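FOR RELEASE 07/03/2021

**Pruketti goes back to print, and I couldn't be happier**

Hi everyone, Märta Skjelbred here, editor of Pruketti, the little magazine for people who like fixing up old summer cabins. After a long stretch as an email newsletter, we're going back on paper! The first new issue ships to 400 subscribers this month, and I've been grinning at the proofs all week.

So what's in it? Eskil Moen has written a long piece on re-puttying windows (he did 45 panes in one season and still likes windows, somehow). Adebayo Chukwu visits a cabin outside Peltonen where the same stove has been heating the kitchen for over 85 years, and he came home with the owner's recipe for rye pancakes, so we printed that too. There's also a letters page, a paint chart and a very opinionated column about gutters.

Our printer is Mekthorpe, who talked me into a heavier cover stock. Good call, Mogens Kjærgaard! It feels lovely in the hand.

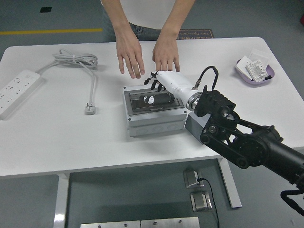 *A robotic hand and a person's hands over a gray box on a white table*

Subscriptions are open now, and single copies will be at the Ganoslow bookshop while they last. Ragnvald Björklund is handling review copies and would love to hear from local papers and radio. Write to him at Pruketti, P.O. Box 2803, and please put "review" on the envelope.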